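Clasificar frutas y verduras en cuencos: cómo preparar la actividad paso a paso

Publicado el 13 de diciembre de 2020 por Elżbieta Rutkowska

Es un juego de mesa tranquilo para niños a partir de 3 años. Se trata de repartir piezas pequeñas de fruta y verdura en varios cuencos siguiendo una regla: por color, por forma o por nombre.

Material

Una mesa blanca o un mantel liso y claro
Varios cuencos bajos de colores suaves
Piezas de juguete: fresas, pimientos, lo que haya en casa
Un paño

Preparación

Pase el paño por la mesa y retire los papeles, vasos y estuches. Sobre un fondo blanco las piezas se distinguen bien, y el niño no tiene que buscarlas entre otras cosas.

Coloque los cuencos separados, con un palmo entre uno y otro. Si quedan pegados, las piezas acaban en el de al lado. Los que llevan asa van con el asa hacia el niño, para que pueda acercárselos sin volcarlos.

Deje pocas piezas fuera al principio. El resto se guarda en una caja, en otra silla. Yo uso una Dakden con tapa, pero vale cualquiera.

Cómo se juega

1. Ponga una pieza en un cuenco y diga su nombre.
2. Señale otra que esté sobre la mesa y pregunte dónde va.
3. Espere. Si el niño la lleva a otro cuenco, déjela ahí y siga con la siguiente.
4. Cuando no quede nada en la mesa, repasen juntos cuenco por cuenco.
5. Vacíen los cuencos y cambien la regla.

Zuzanna Kurek me escribió que en su casa empiezan siempre por el rojo. Funciona bien, siempre que haya después otro color con el que compararlo.
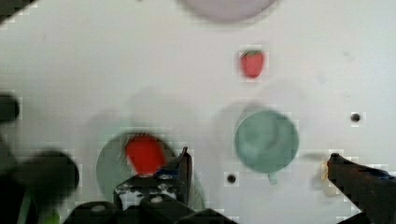 Una vez que la regla por colores está clara, se puede complicar. Una fresa y un pimiento rojo comparten color, pero uno es fruta y el otro verdura, y ahí conviene hablar un rato antes de decidir. Con niños mayores puede usarse una cuchara o unas pinzas de cocina en lugar de los dedos. Cuesta más y la partida se alarga.

Para recoger

Las piezas van a la caja y los cuencos, apilados de mayor a menor. Lave los cuencos con agua y jabón si se han usado también para comer.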